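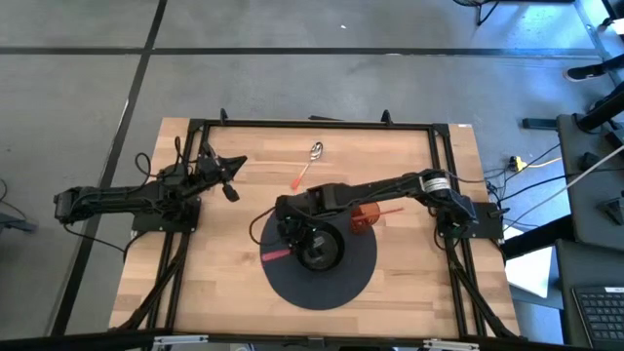 Two arms, one bowl, one spoon. Open day at the Guerra lab in Jistden, 10/21/22.

1/ I took the bus over from Gukville for this. I run the kitchen at a school that serves 500 lunches a day, so I wanted to see what robot arms can do with ordinary utensils.

2/ The setup is two black arms bolted to a frame with a wood table in the middle. The bowl sits on a dark round mat. The spoon has an orange handle, easy to find against the tabletop.

3/ They told us each arm has its own small camera near the gripper, and the software uses those views along with one from overhead. It was trained on 4000 short recordings of people steering the arms by hand.
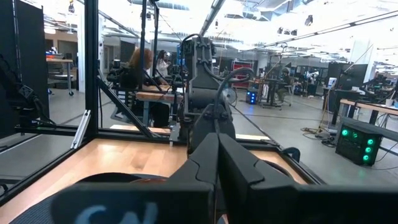 Gripper's view of the other arm, with the rest of the room behind it.

4/ It's a working lab. People stayed at their desks during the visit and the fans were out on the floor. Visitors went in groups of 2, so you got to ask plenty of questions.

5/ I asked about cleaning. Food gets into every joint on our mixers, and these arms have bolts and open cables all over. The answer was that sleeves are planned but not ready. Fair enough.

6/ I also asked what a run costs to set up. No price yet. A partner shop in Plevberg builds the frames and they're still changing the design.

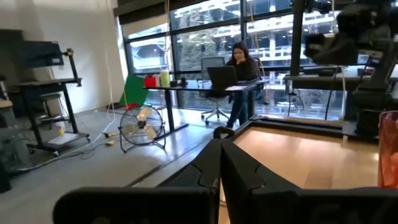

My own kitchen has no room for a table like this. We have 33 inches between the prep counter and the wall, and I'd need a rig that rolls in and out. The black cart with the tall post and the clamp arm is closer to what I could use – a rolling base with the gear up high. I asked if an arm could go on something like that. They said maybe a lighter one, with less reach.

7/ Next open day is in April. They're hoping to show pouring by then. I'll go back for that, and I'm bringing one of our ladles.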